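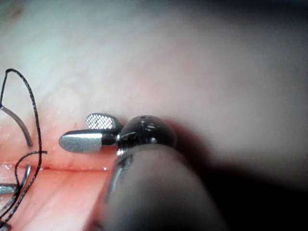
The Wedell Jaw

Rawiri Hollis had the Wedell jaws on the left arm by eight, and by nine he had dropped the needle twice.

"Write it down," said Aigars Org from the other side of the bench.

"I was going to."

"You said that yesterday and then we had a blank line."

Rawiri wrote it down. The sheet had a column for the jaw, a column for the pass number, and a wide column for remarks. In the wide column he wrote "rolled" and then, after thinking, "rolled left." He put his forehead back against the viewer and took hold of the handles.

They were comparing two sets of jaws for the hospital in Plurnel. The Orow set was the one the hospital already used. It was heavier at the hinge, and the surgeons complained that it hid the tip. The Wedell set was new. Its salesman had left a case of them in June with a card that said to call any time, and Aigars had called once and reached a machine. Each set had to make 36 passes through tissue with a curved needle and black braided thread. After that somebody at the hospital would read the sheet and spend the money, or keep it.

Rawiri opened the jaws a little and stopped. The needle lay off to the left with the thread looped up around it and crossed over itself, and he could see no good way in. The upper jaw had a diamond pattern cut into its face. He could make out every line of it. Past it the tissue was pale and shiny, and lower down, where the seam ran, it was pink.

"Are you stuck?" Aigars asked.

"I'm looking."

"The clock's running."

"Then let it run. It's on the sheet that I'm looking."

He went in under the needle, closed the jaws and lifted. The thread came along in a lump. He shook the wrist a quarter turn each way, and the lump became one long loop and then a line. He set the point down on the near side of the seam and pushed it through. It held. He wrote "good" in the wide column.

At ten Aigars changed places with him. Aigars was the older of the two and had run the controllers at Urquijo before that shop closed. He drove with his elbows out. He made four passes without a word, dropped the needle on the fifth, and swore in a low voice.

"Rolled left," Rawiri said, with the pen ready.

"Did it?"

"I was watching the screen. It went left."

"Mine felt like it slid out the front."

"You can't feel anything. There's no feel in it."

"I know there's no feel in it," Aigars said. "Write what you saw."

Rawiri wrote "rolled left (A. says front)." He knew the hospital would not like the brackets.

They ate at the sink end of the room, standing up. Aigars had soup in a jar. He asked whether Rawiri's mother had been given a date yet, and Rawiri said she had. It was the fourteenth. It would be done with an arm like this one, at Plurnel, by the woman who had complained about the hinge.

Aigars screwed the lid back on the jar. "You should have told me that before we started."

"Why?"

"Because you're scoring it."

"I'm scoring what it does."

"You've been kind to the Orow all week."

Rawiri didn't answer. He went back over the week in his head. On the Orow set he had written "slipped, recovered" for something that on the Wedell set he had called a drop. He could remember the pass. He had let it go because the jaws closed again in time, and because the Orow was what they would be using on the fourteenth whatever the sheet said.

"There was one," he said.

"Which?"

"I'd have to look. Second day."

"Then look."

He found the page. It was near the bottom, in his own writing, with the loop on the p that he had been told about at school. He played the recording and they watched it together. The needle left the jaws, touched the tissue and was picked up again. It took 2 seconds by the counter in the corner.

"That's a drop," Aigars said.

"Yes."

"Cross it through so they can still read it. Put your initials."

He did that. Then Aigars took the rest of the Orow pages over to the window and read them one at a time, and Rawiri sat with his hands on his knees. A truck was backing up outside. When Aigars had finished he squared the pages on the sill and brought them back.

"I'd have scored the others the same," he said. "You do the remarks from here on and I'll do the scores. When we swap, you drive and I score, and when I drive we both look at the recording after."

"That'll take until night."

"Have you got somewhere to be?"

He had told his mother he would bring her groceries, but the store was open late. He took the viewer. The Wedell jaws had been wiped and the thread cut fresh. He made pass nineteen and pass twenty. On twenty-one the needle turned in the jaws just before the point went in, and he waited with it there, a hair above the seam, and turned the wrist until it came square.

"What do you call that?" he asked.

"I call it a pass. You?"

"It rolled."

"Then put that it rolled. That's what the wide column's for."

They finished after dark. The Wedell set had five drops and the Orow set had six, counting the one he had crossed through. Aigars added it up on the back of an envelope and then again on the calculator. He typed the date at the top of the cover page, 14 October 2024, and looked at it, and looked over at Rawiri.

"You said the fourteenth."

"Of next month."

"All right." He pressed the key and the printer started. "All right. I thought you'd come in on the day."

Rawiri unscrewed the Wedell jaws and laid them in their case. He put the Orow set back on the arm, closed them once to check the hinge, and switched off the lamp over the bench. Then he went to see whether the store had any of the pears she liked.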